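Home robot arm keeps missing a see-through bin, fine with everything else

Posted in: Home builds and shared shops

Marina Margaritis

Hi all! I've been building a tabletop arm setup at a shared shop in Drodbridge since May and I'm stuck on something that sounds silly. The job is to pick up white plastic bottles and drop them in a bin. The picking part is great, I'm so pleased with it. The dropping part is a mess. The depth readings put the bin anywhere from right on the table to slightly under it (under the table!), so the arm comes in too low and whacks the rim with the bottle.

The bin is clear plastic. I like it because it's light and it has a handle, and I already own a stack of them. I'm running the wrist camera plus a stereo camera on the side rail, and I've tried turning exposure up and down, moving the lamp, and slowing the whole thing to a crawl. Is there a setting I'm missing, or do I need a different sensor? I'd rather not spend another 400 dollars on this thing.

Samran Petchrat

Clear plastic is bad for depth cameras. Get a blue bin.

Amnuay Hemmin

Samran's right but you can keep your bin if you want to. I went through the same thing with my own build and wasted most of a winter on it. A stereo camera matches up little bits of texture between its two lenses, and with a clear bin the texture it finds is mostly whatever is behind the plastic. So it reports the table. Your exposure settings won't do much for that.

What I ended up doing, cheapest first:

Masking tape around the rim. Go all the way around, on the outside, and scribble on it with a marker so there's something to match. Ugly, works.

A sheet of construction paper in the bottom. Helps it find the floor of the bin but does nothing for the walls, so do the tape too.

Stop measuring the bin at all. Screw two little wooden stops to the table so the bin always goes back to the same corner, measure the rim height once with a ruler, and type that in as a fixed number. This is what I still use. The camera only has to find the bottles.

Also look at what your wrist camera sees right before the drop. Mine is set up a lot like yours, and from there the table grain shows through the bin walls.

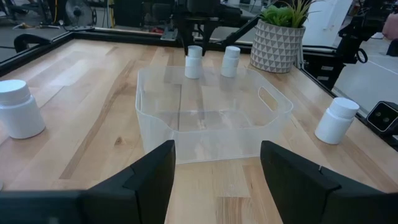

Frauke Reuter wrote to me after I posted my notes on an older thread and said the tape did nothing for her until she switched from shiny packing tape to the dull paper kind, so watch out for glare. She also raises her drop height by the width of her hand and lets the bottle fall the rest of the way, which I was too chicken to try with full ones.

One more thing, if you go with the fixed number, write it on the table in pencil. I lost mine when I reinstalled everything and had to measure again at 2 in the morning.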